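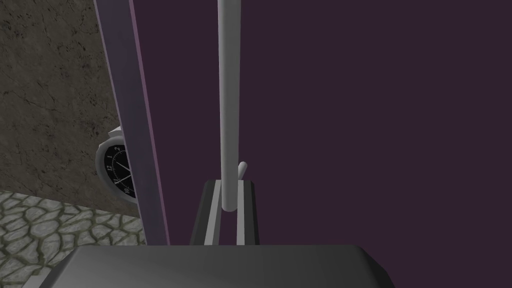
Lesia Kovalchuk

Wide drawer racks and jams when pulled from one side

Posted Wed 12 September in Furniture and Storage

Search this forum Advanced search Go

I have a low Asante chest with one wide drawer at the top and ordinary ones below it. The narrow drawers run well. The wide one racks: pull it from the left end of the handle and the right side stays behind, then the whole drawer wedges. If I pull with both hands, one at each end, it opens. Pulled from the middle it opens most of the time.

Measurements, in case they help. The drawer box is 687 mm across the outside and the runners are 300 mm long. The sides are 15 mm board. The runners are the plain roller type, side mounted, with the name Retura stamped on the cabinet half. With the drawer shut there is a gap of 2 mm at the top right corner of the front and none that I can see at the top left.

What I have done so far: emptied the drawer, wiped the rollers, checked that none of the runner screws are standing proud. It made no difference. Loaded or empty, it racks the same. It has been worse since August, when I moved the chest from the bedroom to the front room, where the floor is old boards.

I would like to know whether this is a fault in the runners or simply what a drawer of this shape does. If it is the runners, can I fit ball-bearing ones without altering the box? I also wondered about swapping the long bar handle for a knob in the centre, so that it can only be pulled from the middle, but that would leave two holes to fill.

Wen-hsiung Lai

Both. A drawer that is much wider than it is deep will always tend to rack, and yours is more than twice as wide as its runners are long. When you pull at one end, the force acts a long way from the centre line and the box turns slightly in the opening. The only thing resisting that turn is the side clearance in the runners. Roller runners have a lot of side clearance by design, so the box can turn far enough to bind before it starts to roll.

Your uneven gap suggests the carcass is also out of square, and the move to an uneven floor would account for it. Deal with this before buying anything. New runners screwed to a twisted carcass will bind as well, and ball-bearing ones are less forgiving of it than rollers.

I would work in this order.

1. Take the wide drawer out. Measure the opening corner to corner, both ways, at the front. If the two diagonals match, the front is square. If they do not, leave the drawer out and go on to the next step.

2. Put a level across the top of the chest at the front, then at the back. If the two readings differ, the carcass is twisted. Pack under the low foot with thin card or plastic shims, a little at a time, until the readings agree. Measure the diagonals again.

3. Check the back panel. On flat-pack chests the back is what holds the carcass square. If it has come out of its groove, or the pins have pulled through, push the carcass square, hold it there with a clamp and pin the back on again. 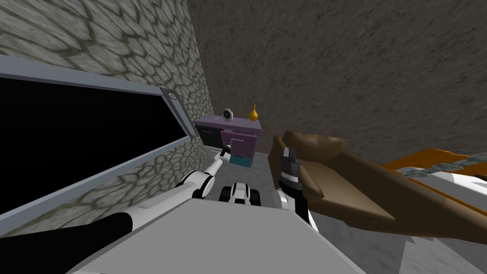 4. Measure between the cabinet runners at the front and again at the back. The two figures should be the same. If the back is wider, the drawer loosens as it closes. If it is narrower, it tightens. Pack behind the runner with card at whichever end needs it.

5. Check that both runners sit at the same height. Measure up from the cabinet floor at the front and back of each one, and do not trust the factory holes.

6. Refit the drawer and try it from both ends of the handle.

If it still racks after that, change the runners. Ball-bearing runners need a set clearance on each side of the box, usually given on the packet. Compare it with what you have now, by taking the width of the box from the width of the opening and halving the result. If your figure is larger, pack the cabinet side. If it is smaller, the box has to be made narrower, and on a drawer like this it is easier to build a new box and reuse the front.

Keep the bar handle. A centre knob does reduce the turning force, but a wide front pulled from a single point can bow if it is thin, and filled holes tend to show on a painted face.

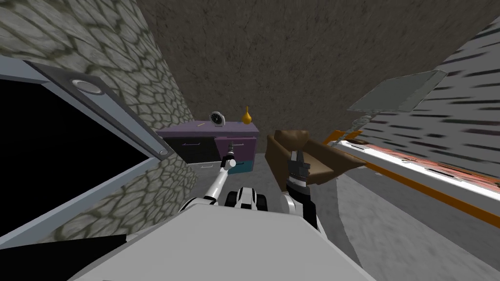 tallboy_mk

Candle wax on the runners. Did mine years ago and it still goes in and out fine. You can get wax blocks from Waleck if you have no candles.

Lesia Kovalchuk

Thank you. The diagonals did not match. The back left foot was sitting in a dip between two boards, and after shimming it the gap along the top of the front is even. The drawer now opens from the right end of the handle without catching. From the left it still drags for the first part of its travel, so I shall measure between the runners at the weekend.

I have not tried the wax. The rollers are plastic on metal, and I understood that they need to grip the track in order to turn.

Wen-hsiung Lai

Correct, leave the wax off. It is useful on wooden runners, where the surfaces slide. On rollers it collects fluff, and the wheel then skids and wears flat on one side. Wipe the track with a dry cloth and nothing else.

Dragging from one end only points to the runner spacing. Look at the back of the left one first.

Contact us | Terms of use | Copyright of posts remains with their authors | Back to top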